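Filed under: Help and Questions / Clothes Lending

Questions we are often asked about the costume and formal wear library

The Molotau lending room has 154 members at present, and most of them asked us the same things before they joined. I have written the answers here in one place, so please read them before you send a message. If your question is missing, write to us and I will add it. The page was last corrected on January 29, 2023.

What is the lending room?

It is a library, but with clothes. We lend formal wear, choir clothes, waiter's clothes, dancing skirts and some theatre costumes. You choose the pieces, you take them home, you wear them and you bring them back. We started with the wardrobe of the old Goicoechea dance school, which closed and left us its trunks, and later other people gave us their things too.

Do I have to be a member to borrow?

Yes. Membership is for one year and it begins on the day you sign, so a person who joins in February is a member until the next February. You need a document with your photo and a proof of your address. Choirs, schools and amateur theatre groups can join as a group, with one person who signs for all.

Can I only look, without joining?

Of course. Come in and look as long as you want. You may also try things on. We ask only that you take your shoes off before you try trousers or long skirts, and that you don't pull clothes over a face with make-up.

How many pieces can I take?

A single member can take up to 2 outfits at the same time. A shirt, trousers and a jacket together count as one outfit. The tie and the belt belong to the outfit and don't count apart. Groups can take more, but they must write to Trinidad Rivas well before the date, as she has to look at what is promised to others.

For how long?

Two weeks. If nobody has reserved the same piece, you can extend for two weeks more, by telephone or by message. We don't extend twice. I know that some rehearsals are long, and for this case we have a special loan for theatre groups — ask for the green form.

How do I know my size?

Please don't trust the label. Many of our pieces are old, and a 42 from one maker is smaller than a 40 from another. We have measured every piece ourselves and the measures are on the card that hangs with it: chest, waist, length of sleeve, length of leg. Measure yourself at home with a soft tape, over thin clothes, and bring the numbers.

Are the clothes altered for me?

Small changes, yes. Saturnino Echevarría is in the room in the afternoons and he can take up a hem or move a button while you wait. He makes the hems with long, loose stitches, so that they can be opened again after the loan. We don't cut anything. If you do a change at home, it must be possible to undo it, and please never use glue or iron-on tape.

Do I have to wash the clothes before I return them?

It depends on the card. A white card means you wash the piece at home. A yellow card means you bring it back as it is and we clean it. Jackets, velvet and everything with sequins have always a yellow card. For the white cards, wash dark and light pieces separately, even if they are worn together, and use cold water for anything black. We use Cerkora soap flakes ourselves, but any mild soap will do.
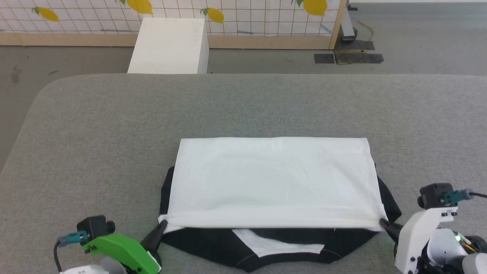
If you are not sure, leave it unwashed and tell us. We prefer a dirty shirt to a shrunk one.

What if there is a stain?

Tell us when you bring the piece back, and tell us what it was. Wine, oil and candle wax are not treated in the same way, and the wrong treatment can fix the stain for ever. There is no fine for a stain which you told us about. There is a small fine for one that we discover later in the cupboard.

Should I iron?

No, thank you. Ironing too hot has cost us more clothes than any party. Bring the pieces clean, dry and folded, or on the hanger if they left on a hanger. Knitted things must be folded always, because the shoulders grow on a hanger.

What happens if something is lost or torn?

A tear along a seam is normal life and you pay nothing. For a tear in the cloth we look at it together and we decide if it can be mended. If a piece is lost, you pay the value that is written on the back of the card. Most shirts have a low value. The embroidered shawls are another matter, and for these we ask you to sign a separate paper.

Can I reserve a piece?

Yes, up to two months ahead. The reservations are in a programme called Wimeck, and each member receives a password for it. Sometimes it shows a piece as free when it is still being cleaned, so for an important date — a wedding, for example — please wait for our message before you make your plans.

Do you accept clothes as a gift?

We do, but not all. At this moment we need black trousers in large sizes, white shirts with long sleeves and flat black shoes. We have already too many wedding dresses and we cannot take more. Please bring the clothes washed, and during opening hours. Bags that are left at the door in the rain become wet and we have to throw everything away.

Can I have my gift back later?

If you think that you will want it back, don't give it. You can, however, become a member and borrow it, and a few people do this.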